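Open days reward speed, and the Ultura one in July was no exception. The visitors around me timed each pick on their phones. I think they measured the wrong thing.

Kyu-ri Shim ran the block-sorting cell for around 50 of us and answered questions for two hours. The useful number was the one she gave last: how often a person has to step in. A slow arm that needs no help is worth paying for — a fast one with a minder is not. Vendors should post that figure beside the table.

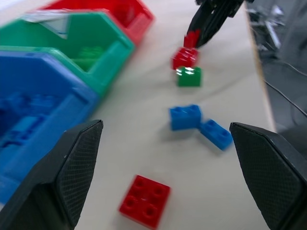 Sorting cell, wrist view: one gripper open, the second closed on a small red block.

I would go again if they did.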